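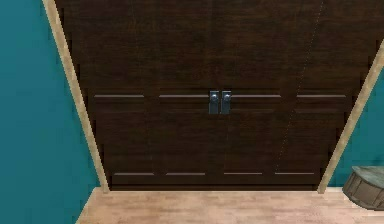
Double-door wardrobe, rendered view, doors closed. Articulated object set, Ziken household rooms.

Simulation Gallery: Articulated Furniture and the Nadetti Planner

The Ziken Laboratory for Manipulation Software maintains a collection of simulated household rooms for the development and testing of motion planning, perception and control software. The collection is used by the laboratory's own staff and by partner groups working with the Nadetti planner. The present page accompanies the November release and is intended for readers who already work with simulated scenes and wish to know how the wardrobe asset is handled by the current software.

The gallery currently shows one view. Further entries will be added as the corresponding assets complete review. The notes that follow are grouped by software component, and each refers to the wardrobe shown at the top of the page.

Perception

Two tall doors meet at a thin vertical seam in the center of the cabinet, and a small handle is mounted on either side of it, at roughly mid-height. The handles nearly touch. In earlier versions of the Stetsiuk detector, a pair of handles placed this closely was often merged into a single region, and the planner received one grasp target for two doors. The current version estimates the seam first and assigns each handle to the door on its own side.

The pale grey inlay strips on the door fronts serve as useful distractors. The upper row lies at about the same height as the handles, and a detector that relies on brightness or on elongated shape alone will propose the strips as pulls. Strip proposals are now rejected by a depth check against the fitted door plane. The check is enabled by default and may be turned off in the detector settings for purposes of comparison.

Viewpoint and calibration

The view is head-on and slightly from above, and the outline of the cabinet narrows toward the floor. Users fitting door planes directly in image coordinates should expect poor results from such a viewpoint. The supplied tools rectify the door front before any measurement is made, using the camera parameters stored with each scene. Where these parameters are missing, the tools stop with an error message. They do not substitute default values.

Articulation model

Each door is represented as a rigid body with one hinge joint on its outer edge. Joint limits, friction and damping are read from the asset file and may be varied at load time. For the standard benchmark, the hinge friction is drawn anew for each trial, and the value drawn is written to the trial log so that any run can be repeated exactly.

The closed position is the starting state for all opening tasks. A task is recorded as complete when the selected door passes the opening angle given in the task file and the other door remains within its tolerance. The second condition was added at the request of partner groups, whose controllers had on occasion moved both doors when asked to move one.

Planning

The Nadetti planner treats door opening as a constrained motion. Once a grasp has been selected, the path of the handle is fixed by the hinge, and the planner searches for arm motions that follow this path while remaining clear of the remainder of the scene. The standard set for the wardrobe consists of 2,883 planning problems, which differ in base position, selected door and hinge parameters. Each problem is allowed 10 seconds of planning time on the reference machine.

Objects on the floor near the cabinet are included in the collision model. A small round piece, modeled in weathered grey-brown wood, stands at the lower right of the view and is retained in the standard scene. Groups wishing to study the doors in isolation may load the reduced scene, in which only the cabinet, the walls and the floor are present. Results from the two scenes should be reported separately.

Control

Trajectories produced by the planner are executed by a compliant controller running at 1,000 steps per second of simulated time. The controller permits small departures from the planned path in the directions that the hinge does not allow, and this limits the contact forces at the handle when the estimated hinge axis is slightly in error. Gains are set in one file per arm model. Users are advised to begin with the supplied values.

Appearance variation

Dark chocolate-brown wood, teal walls and a pale plank floor make up the base appearance of this room. For detector training, wall color, wood tone and lighting may be varied by script, and the release includes around 400 prepared variants. Geometry is identical in all of them. Handle material is varied independently of door material, as the contrast between the two was found to have a strong effect on detection scores.

Known issues

A very faint dotted diagonal line is present on the right door in the base rendering. It is a rendering seam and has no counterpart in the collision geometry. Users of edge-based methods may wish to mask it. A correction is planned for the next asset update.

Access

The scene files, task files and logging tools are distributed through Zaso, the laboratory's package service. Existing accounts remain valid. The service is unavailable on Sunday mornings during scheduled maintenance.

Comments (4)

gridlock_7
Does the reduced scene keep the same camera parameters? We would like to reuse our rectified crops.

Ziken Simulation Desk
Yes. The camera file is shared by both scenes.

pmv
The depth check removed nearly all of our false pulls on the upper strips. The lower row never caused us any trouble, even with the check off.

hinge_and_bracket
Please consider a variant with the handles farther apart. Our gripper model is wide and collides with the neighboring handle in a good share of the left-door problems.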